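Project report, Intro to Automation, 2025-08-07
Group: Etornam Amoah, Svyatoslav Tymoshchuk, Kwesi Nyarko
Supervisor: Rupert Lanz
Status: final unless Rupert sends it back again

# Is the Grirnero bin picking kit worth it for a teaching lab?

## What we were asked to do

The Amegashie lab has an arm already. What it doesn't have is a decent hand for the arm or a bin picking exercise that works without a week of setup first. Bromcombe sells a kit called the Grirnero that is supposed to cover both. The lab borrowed one on a trial loan and our group got it as a project. Job was to set it up, use it like a first year student would, and say buy or don't buy.

We are not testing the arm. The arm was here before us. If something is the arm's fault we say so.

Price on the quote is $700 for the base kit. Cable set is extra (see complaints).

## What comes with it

- the gripper, with adapter plate for the wrist
- controller box and power supply
- software license, per machine not per student
- setup guide, printed, plus a longer PDF
- a sheet of suggested exercises

Not included: bins, clamps, anything to pick up. The guide says "use household items of varied shape" and leaves it there. Fine by us, cheap to do, but a lab that buys this should know they need to go shopping before the first class.

## Setup

Followed the printed guide exactly, since thats what a student will do.

Mounting was easy. The adapter plate only goes on one way, which saved Kwesi from himself. Bolts are the right length. The guide tells you the torque in the text but not in the drawing next to it, so you read the drawing, tighten everything, and then find the sentence. Put the number on the drawing please.

Wiring took longer. Connectors are keyed but the labels on the controller box are gray on black and sit underneath where the cable boot covers them. We used a phone light. Svyatoslav made paper tags and we left those on.

Software install failed the first time on the lab laptop. Error message was only a code. The PDF has a table of codes, this one wasn't in it. Adjoa Gyamfi from the lab office had seen it with another program and it was the laptop's permissions. Reinstalled as admin, worked. Emailed Bromcombe support anyway so we could report on support. Reply came the next day, polite, correct answer, and they said the code would be added to the table.

Calibration is the good part. You touch the fingers to the points the screen asks for and it does the math. Etornam did it alone on her first try with no help. The older Jallow kit the lab had on loan in February needed a printed target and a lot of swearing.

Total setup was 2 lab sessions. We think one session is possible with tags on the cables and the permissions thing written down somewhere.

## The software

Three modes, called Jog, Guided and Sequence.

**Jog.** Move the hand and open/close it from the screen. Responsive enough. The close button and the stop button are the same shape and next to each other, different colors only. Bad idea, and it's the first thing we would change. Kwesi is red-green colorblind and he hit the wrong one more than once. Nothing broke. Still.

**Guided.** You move to a pick position, save it, move to a place position, save it, run. This is what students will use. Saving is one click. Renaming a saved position is hidden in a menu under a menu. So everybody ends up with pos_new, pos_new_copy, pos_new_copy_copy and then runs the wrong one. Ask us how we know.

**Sequence.** Blocks you drag into an order. Loops, waits, a check for "did the fingers close all the way" which tells you if you missed the object. That check is really useful for teaching, you can build a retry out of it in a few minutes. It does get fooled by thin stuff. A thin object between the fingers reads the same as no object. There is a threshold setting you can lower but then it calls everything a success. We never found a value that was right for thin and fat objects both.

No undo in Sequence. Delete a block, gone. Save often.

## Method

Kept it simple. 20 planned picks per person, objects mixed in one bin, move to the other bin, write down what happened. Notes were grasped / slipped / missed / hit something. Any object could be chosen in any order and that turned out to be a weakness in the plan because people chose the easy things first. By the end of a run only the awkward ones were left, and the log looks like the operator got worse. They didn't. Should have drawn the order from a hat.

We did not time anything. Rupert asked for times in his comments on the draft. We didn't record them and we are not going to make them up. Next group can do it.

Speed was kept low for the whole thing, lab rule.

## Results

Full log is in the appendix sheet, handed in separately. Short version by type of object:

**Chunky and soft.** Good. Fingers wrap a bit and hold. Very forgiving on position, you can be off to the side and it still comes up.

**Hard and flat.** Depends how it lies. Flat on the bin floor is bad, no edge to get under. Leaning on something, fine.

**Round and smooth.** Worst group. Fingers push it away before they close. Slower closing speed helps but the slider for that is in Settings and not on the Jog screen, so you have to leave the screen, change it, and come back.

**Fuzzy or bunched.** Picks up every time pretty much but releases late. Something hangs on the finger and drops after the arm has started moving back. Add a wait block after open. We used one and it fixed most of it.

One more thing, walls. The hand is wider than it looks when the fingers are open. The guide gives the closed width. You want the open width. We measured it ourselves and wrote it on the whiteboard, and Bromcombe should just print it. 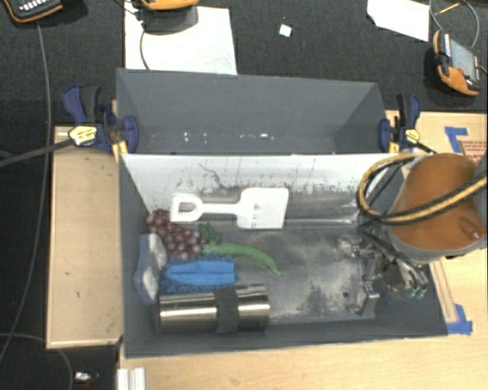 Bin layout ended up mattering more than any setting in the software. We moved stuff around a lot before we got why. The gripper needs room to come down and open, and if the first descent is into a pile it bumps something and the student panics. So our advice for the exercise sheet is to start with the objects pushed over to one side. Grapes, chili, the blue fuzzy duster and the steel cylinder are all left of the hand there, with clear floor in between, so a beginner can practice going down and opening with nothing in reach and then work toward the pile. The cylinder lying near the front wall is what we'd call a hard one, round and smooth plus a wall. Shovel up against the far wall is the other type of hard, flat blade and not much space behind it. Leave both for later in the class. Also clamp the bins together where they meet. Blue and black bar clamps, one each side, do the job and any hardware store has something similar. Without clamps one nudge from a finger and your saved positions are all wrong.

Hoses. The bundle loops out to the side of the arm and goes back over it, and that loop is something you have to think about when planning a move. The guide has one line on it ("ensure adequate slack"). Adequate for what? Too much slack and it can catch on things next to the bin, too little and the wrist can't turn. Our suggestion, jog to the farthest corner of the bin and turn the wrist all the way before you save any positions. If it pulls, redo the ties. A picture in the guide would have saved us an argument.

## Complaints, in order of how much they bugged us

1. Close and stop buttons look alike. Safety thing, should be fixed.
2. Cable set sold separately. The base kit has cables but they are too short for our table. Found this out after mounting.
3. Renaming positions.
4. No undo in Sequence.
5. Gray on black labels.
6. Open width not in the guide.

## Things we liked

Calibration, best part by a lot. Fingers come off with one screw and the spare pair is in the box. Support answered. The retry exercise on the suggested sheet is good and fits in a class. Noise is low enough to talk over, the Jallow wasn't.

## Compared to the Jallow

Only Svyatoslav used both so take this as one person's opinon. Jallow grips harder and its smooth object results were better from memory. Software was worse in every way he can think of. License on that one was per student which kills it for a class this size. For research maybe the Jallow, for teaching the Grirnero.

## Recommendation

Buy one, with the long cable set. Don't buy a second until the button issue is fixed, or tape a cover over the close button and teach people to use the keyboard shortcut (it's the space bar, page 3 of the PDF, easy to miss).

Before the first class the lab should:

- tag the cables, or keep our tags
- install as admin
- write the open width somewhere visible
- get clamps for the bins
- put the closing speed at the slow end and leave it

## Who did what

Etornam: calibration, Guided mode tests, most of the writing. Svyatoslav: wiring, Sequence mode, Jallow comparison. Kwesi: mounting, Jog mode, log sheet, the complaints list. Adjoa Gyamfi fixed the laptop and isn't in the group but should get credit.

Loan kit goes back to Bromcombe in its original box. The foam for the spare fingers is torn on one side, it came like that, Rupert has the email.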